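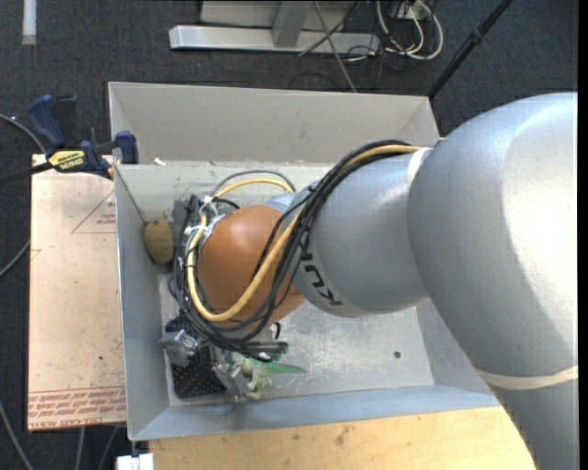
Robot Learning Lab, Unit 4: Teaching by Hand and by Remote Control
Course notes, Marin Shehu
Revised Mar 15, 2026

Read this before the lab session. Those who read it during the lab session will be recognizable by their expressions.

4.1 What we are doing and why it takes so long

In Unit 3 you wrote a picking routine by typing coordinates. Most of you found that the robot went exactly where you told it, and that this was the problem. In this unit you show the arm what you want and leave the coordinates to the software. The general name is learning from demonstration. A demonstration is one complete run of the task, from start pose to end pose, with everything recorded: joint angles, gripper state, camera views, and your hesitation.

Hesitation matters more than people expect. If you stop above the bin for four seconds to think about lunch, the recording contains four seconds of a robot hovering. Train on enough of those and the robot will hover too, with great conviction.

4.2 Two ways of showing

Kinesthetic teaching means you take hold of the arm and move it. The controller is put in a compliant mode, so the motors carry the weight of the arm and you supply the direction. You feel contact directly. When the fingers touch the bin floor, you know at once. The drawbacks are that your own arms and torso end up in the camera views, and that a large industrial arm is tiring to push around even when it is being polite about it. Expect your last demonstration to be worse than your first.

Teleoperation means you stand at the operator desk and move a hand controller, and the arm follows. Nothing of you appears in the camera views, and you can keep going for longer. What you lose is touch. Our setup sends back no force at all, so you will judge contact by eye, and your eye will be wrong by a finger's width until you have had some practice. Zorica Ionescu, who ran this lab before me, used to make students pick up a raw egg on the first day. We stopped for budget reasons, and the carpet is dark but not that dark.

Both methods produce the same file format. Do not mix them in one dataset until Unit 6, where we mix them on purpose and look at the damage.

4.3 The task

Bin picking with mixed objects: reach into the open metal bin, grasp the named item, lift it clear of the rim, hold, and return to the start pose. The items differ in shape and stiffness, which is the whole point. A toy dinosaur lying on its side offers you a body, legs and a tail, and each gives a different grasp. Choose one and stay with it for a full set. A small fuzzy oval the size and look of a kiwi fruit offers you far fewer options and will happily roll away from all of them.

Items near a wall are harder. The bin walls slope, so a finger coming straight down meets metal sooner than you think. Come in from the open side and slide the far finger down last. If the item sits in a corner, you have two walls to respect and should slow down well above the rim.

4.4 Cables

The cable bundle around the wrist is longer than it looks and less patient than you are. Every rotation of the wrist takes up slack on one side and throws a loop on the other. In simulation there are no cables, and that is why simulated robots are so graceful.

Rules for the session:

Keep wrist rotation within half a turn of the start pose.
If a loop drops below the gripper, stop and back out the way you came. Do not try to finish the grasp first.
Do not trim, retie or "tidy" anything on the arm. Ask Borislav Yordanov, who will say no.
Check the clamp at the bin before each set. A bin that has shifted by a centimeter makes a set of recordings that disagree with each other, and the model will settle the argument by grabbing air.

4.5 Session procedure

Work in pairs. One person demonstrates, the other holds the stop button and keeps the log. The stop button is held in the hand. It is not placed nearby, or in a pocket, or under a sandwich.

Place the items from the layout card for your set. Move the arm to the start pose and wait for the recorder tone. Perform the task at an even speed. At the end pose, hold still until the second tone, then mark the run as good, failed or spoiled.

Failed means the robot missed or dropped the item. Spoiled means something went wrong with the recording itself, such as a late start or a partner walking through the view. Keep failed runs and label them. Delete spoiled ones. Last December a group marked every failed run as spoiled and handed in a dataset of 200 perfect grasps. Their trained policy missed its first grasp and then carried the absence of a dinosaur smoothly to the end pose, having never been shown what missing looked like.

4.6 How much is enough

The Ivgate archive from previous years holds 3,000 runs, of which 474 were recorded by hand guiding and the rest by teleoperation. You may use it for comparison but not for your own training set. Run 999 has a note attached reading "do not ask." I have asked. Gaetano D'Amico still teaches here and still won't say.

For this unit, variety beats volume. Ten runs with the item in ten places will teach the model more than forty with the item in one. Change the position, the angle and the neighbors. Leave the lighting alone until you are told otherwise.

4.7 To hand in

The log, complete, in both partners' handwriting.
One page comparing your hand-guided and teleoperated runs on time, smoothness and failure type. Plots are welcome if the axes are labeled. Unlabeled axes go to Sorin Pavlović, who frames them.
One paragraph on a run you marked as failed: where it went wrong, and at what moment you first knew. The gap between those two is usually the interesting part.

4.8 Reading

Chapter 5 of the course reader, skipping the section on the Pisau controller, which we no longer own. The appendix on gripper calibration is optional and will be in the quiz.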